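The toilet brush is the cheapest tool in most homes, and it is usually treated that way. People spend months choosing a faucet and then buy whichever brush is nearest the register. I think it should get more thought, and so should the way we use it.

I have cleaned rental units for the Contreras building since I moved to Poveck. The building has studios and two-bedrooms, and every one has a bathroom too small for its door to open all the way. When a tenant leaves, the bathroom takes me longer than the kitchen. Most of that time goes to the toilet, and most of the toilet time goes to a ring that a weekly scrub would have prevented.

My first argument is for the long handle. Short brushes are sold as compact, and they do fit behind the bowl, but they put your knuckles near the water and make you bend. With a long one you can press the head against the side of the bowl and keep your face well back. A grip in a different color helps too. You learn to hold it there and nowhere else.

My second argument is for plain bristles. I have tried silicone heads, foam heads and the disposable kind that clicks on and off. The silicone ones slide over scale. The disposable ones work for a while and then the store stops carrying the refills.

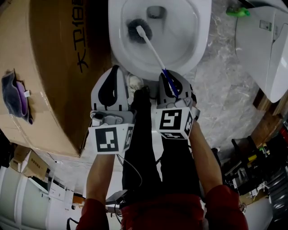

Natalia Rosales wrote to me after I made this case in the January tenants' newsletter. She thinks I am wrong about bristles: they hold dirt, they drip on the floor, and she would sooner replace a silicone head once a year than look at an old brush sitting in its cup.

She has a point about the cup. A closed holder with a puddle in the bottom smells worse than the toilet does. My answer is to rest the brush under the seat, handle out, and let it drip into the bowl before it goes back. I wash the cup when I wash the floor. A bristle brush treated like that lasts me a year, and then I throw it out.

As for cleaners, I use less than I used to. The Harov gel we stock costs 900 a case, in local money, and the tenants who pour in half a bottle get the same ring as everyone else. A little under the rim, ten minutes of waiting, and then real pressure with the brush will do more. Scrub below the waterline as well. Many people stop where the water starts.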